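The case for fewer and better examples

Opinion, 25 Apr 2026

Organisations that commission training examples for handling robots continue to buy them by quantity. A contract states a number, the supplier meets it, and the invoice is paid. The Jamcombe programme was set up on these terms last July, with a target of 3000 recorded demonstrations of simple laboratory tasks. It is the view of this author that the target was the wrong instrument, and that future agreements of this kind should be written differently.

A total is easy to audit, and that is its chief attraction. It says little about what a learning system will meet in the recordings. An operator who must finish a given number of demonstrations before the end of a shift will, quite reasonably, return each object to the place where it is easiest to grasp. The result is a large collection of nearly identical events. When Dirkis reviewed an early delivery of 300 demonstrations, it found that 25 of them would have served almost as well as the full set. The operators had followed their instructions. The instructions had asked for the wrong thing.

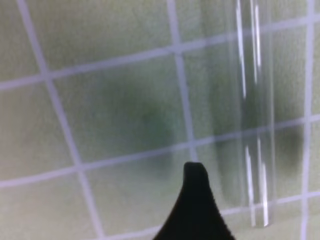

Variation should be specified in writing before any recording begins. The agreement ought to name the objects, the positions, the lighting and the surfaces to be covered, and to state how many demonstrations are due under each. Glassware deserves particular attention in such a plan. An empty, clear tube offers very little to a wrist camera: the grid lines of the mat show straight through it, and its outline is given mostly by white reflections. A system trained on one arrangement of lamps may learn the reflections of those lamps and very little about glass. Shadows on the mat raise a similar concern, and they too should be varied by design.

The usual objection is cost. Changing a lamp or a surface takes time, and an operator who does so will record less in a day. Fukuda, which supplied the operators for the second stage, put this point to us firmly, and it was right to do so. A supplier cannot be expected to bear the expense of variety under a price fixed per demonstration. Payment should instead be attached to completed conditions, with a modest allowance for setting up.

Failed attempts should also be kept. At present most suppliers delete them, as the contract rewards only success. The Zidton archive retained 200 such attempts, each with a short note by the operator, and our reviewers have consulted them more often than any other part of the collection.

None of this requires new equipment. It requires that the commissioning body decide what it wishes the system to learn, and record that decision in the contract before the first demonstration is made.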